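Eyeglass drive gets a colorful sorting table in Tinport

Print E-mail

TINPORT - A used eyeglass collection that began with one cardboard box on a library counter has moved into the old fabric shop on Haworth Street, where it will take in, sort and give out glasses through the end of December.

The drive is run by Ivasora, a neighborhood reuse group that also collects coats and school bags. Organizers hope to pass along 2000 pairs by the time the shop closes for the winter. The group has the use of the front room and a small storeroom in back, rent free, until a new tenant signs a lease.

Gwenllian Jarman, who coordinates the collection, said the move was overdue. The library box was filling faster than it could be emptied, and glasses were being left on the floor next to it.

"People would put them down wherever there was a gap," Jarman said. "We had some stepped on. I wanted a place where every pair could be laid out flat and looked at."

The sorting is done on tables covered with cloth so that lenses do not rub against a hard top. One of the covers is a bold print of red, white and blue areas with thick black bands between them. It came out of the leftover stock in the fabric shop, and Jarman said she picked it for the plain reason that it was the biggest piece on the shelf.

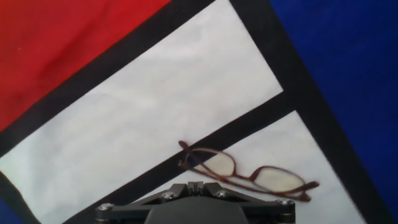 Eyeglasses on the patterned cloth at the Haworth Street shop.

It has turned out to suit the job. Thin metal frames are easy to lose sight of on a gray or brown cover, Jarman said, and clear plastic ones are worse. On the print, a pair may fade into one color but will usually show up against the next.

Each pair that comes in is checked for cracked lenses, missing nose pads and loose hinges. Glasses that pass are washed in lukewarm water with dish soap, dried with a soft towel and put into a paper sleeve. Those with a small fault go in a tray for repair. Pairs with a broken lens are set aside for parts, and the screws and pads are saved in jars.

Repairs are handled by Callum Birkett, a retired optician who ran a practice in Citier for 21 years. He brings his own screwdrivers and works by the front window, where the light is best. Most of what he sees is minor, he said.

"A screw has backed out, or somebody has sat on them and the arms are crooked," Birkett said. "You can put that right in a few minutes. If the lens is scratched in the middle, I can't help you."

Birkett said wire frames need more care than they get. The thin metal bends easily at the bridge, and people who open their glasses with one hand will pull them out of line over time. He would like donors to fold the arms in before they drop a pair off. Folded glasses take up less room and are less likely to hook onto each other in the bin. In one bag last month he found three pairs so tangled that it took him longer to get them apart than to fix them. 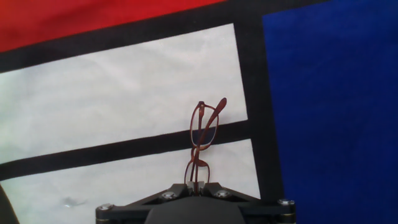
A folded pair with a thin, reddish-brown metal frame.

Glasses are also read for strength before they are put away. Birkett does this with a lens meter on loan from his old practice and writes the numbers on the sleeve. Simple reading glasses are kept in the front room in shoe boxes, marked by strength, and anyone may come in and try them. Prescription pairs are stored in back and are matched only to people who bring a current prescription.

There is no charge for either kind. A limit of two pairs of reading glasses per person is in place, though Jarman said it has not been strictly applied. One man asked for a pair for the kitchen, a pair for the car and a pair for his workshop, and left with all of them.

More than 60 pairs were brought in on the first morning at the new address, most of them from people who had kept old glasses in a drawer after getting new ones. Children's frames are in short supply. The group is also asking for hard cases in good condition and for small zip bags. Sunglasses are accepted if they have no scratches. Contact lenses, lens solution and single loose lenses are not.

The shop is open from 10 a.m. until 3 p.m. on weekdays. Glasses may be left after hours through the mail slot in the door, which has a padded basket under it, but Jarman asks that they be wrapped in something first. A sock will do, she said, and the socks go to the clothing shelf.

Birkett is at the shop in the mornings only. People who want a frame straightened while they wait should come before noon and bring the glasses in a case.

Ivasora has not decided where the collection will go when the lease on Haworth Street is taken up. The library has offered to take the box back, and a church hall near the bus station has a closet that could hold the prescription pairs. Jarman said the tables fold and the cloth will go with them.

Print E-mail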